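**Brustar folding station for laundry rooms and small shops**
Sold by Ullberg. Page text by Farhad Mazandarani, product support.

Many customers write to us with the same question in different words: can a machine do the folding now? We sell such a machine, so you may expect that we say yes to everything. I prefer to write what the Brustar can do today, what it does slowly, and what you will still do by hand. Please read the page to the end before you order.

## What you receive

The station comes as one delivery and has these parts:

- one arm with a two-finger gripper
- a small camera at the wrist
- the control box, with a screen and a stop button on a long cable
- the Skollinico software, already installed
- a table clamp and a set of cable ties
- printed instructions in English

The table is not included. You can use your own table if it is flat, stable and does not move when you push it with your hip. A second arm can be ordered together with the first or later. For sheets and big towels we recommend 2 arms. For T-shirts and small items one arm is enough, but it is slower, as it must go back and forth between the ends of the shirt.

## What it folds

The Brustar is intended for plain, soft clothes: T-shirts, undershirts, pillow cases, kitchen towels. It works best when the item is already flat or almost flat on the table. Long sleeves are possible, but the result is different each time. We do not offer it for shirts with buttons, socks, fitted sheets, baby clothes with snaps, or anything with a hood.

The difficult part of the work is not the folding as such. A plate has one shape and a shirt has a new shape every time you put it down. The arm must find an edge, take only the cloth it needs, and leave the layer under it in peace. When the gripper takes two layers and should take one, the whole shirt comes along and the work starts again.

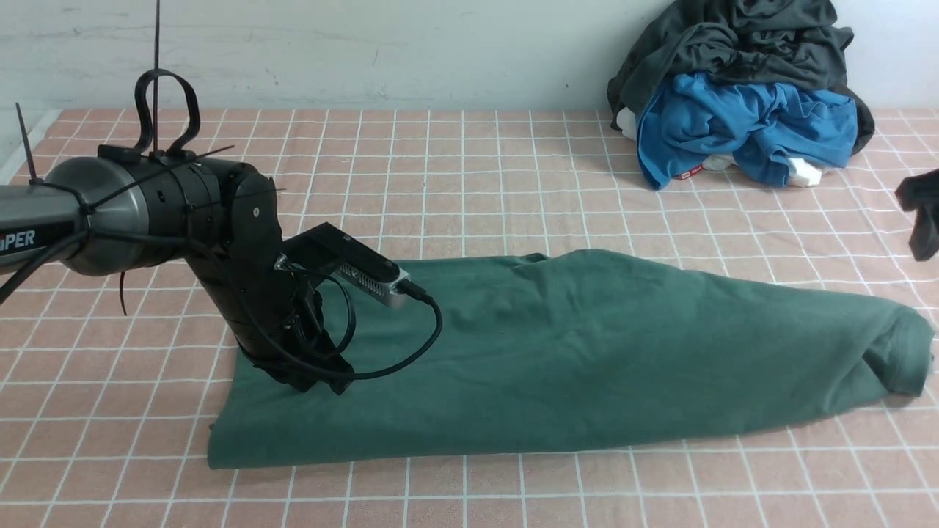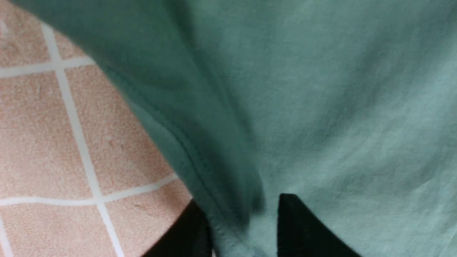
**Can I leave the station alone with a full basket and come back to folded laundry?**

Not with this model. You should put the items on the table one after another, or stay near enough to help when the arm stops and asks for it. Taking single items out of a mixed heap is available as a test function in the software. It is switched off when you receive the station, and we do not include it in the guarantee.

## Speed

A person who folds every day is faster than the Brustar, and we do not hide this. In our own room we let the station fold 500 T-shirts of the same type, and 423 of them were good enough to go on the shelf without correction. The others had a crooked sleeve or a hem that was turned inside, or the arm stopped before the end and waited for a person. These were cotton shirts, washed and fully dry. With damp clothes the result will be worse, and damp clothes should not be folded anyway.

Who has use for it, then? Until now our customers are mostly small laundries and shops that print on T-shirts, where the same item comes again and again and somebody is in the room with other work to do. For a family at home I would say: wait, if you want only to save time. If you like to try new machines, you are welcome.

## The table surface

We are often asked if the surface must be a special one. It can be wood, tile, steel or a hard plastic board. Two things are important:

1. The color should be clearly different from the clothes. White shirts on a white table give the camera much trouble.
2. The surface should not be sticky or very rough, so the cloth can slide a little when the arm pulls it.

A pattern of lines is no problem, but the software has to learn it one time. Choose "New surface" in the menu, clear the table completely and press Start. It takes 5 minutes. Repeat this if you move the lamp or change the table.

## Care and spare parts

Wipe the gripper fingers with a dry cloth every evening. Lint collects between them and then thin fabric slips out. The lens of the camera should be cleaned with a lens cloth only, never with paper. Check that the cables have enough slack when the arm is stretched out, and that no cable lies where the clothes go.

Finger sets, ties and clamps are kept in stock. The wrist camera is made to order by Wan and needs more time, so please tell us early if you notice spots or a weak picture.

## Ordering

The station can be ordered by the form at the bottom of our shop page. Write which items you want to fold, the size of your table, and if you need one arm or two. You can also send us a bag with your own clothes. We fold them on our station, film it from start to end without cuts, and return the bag with the film. Bags that arrive in February are handled a little later, as we make our yearly stock check in this month.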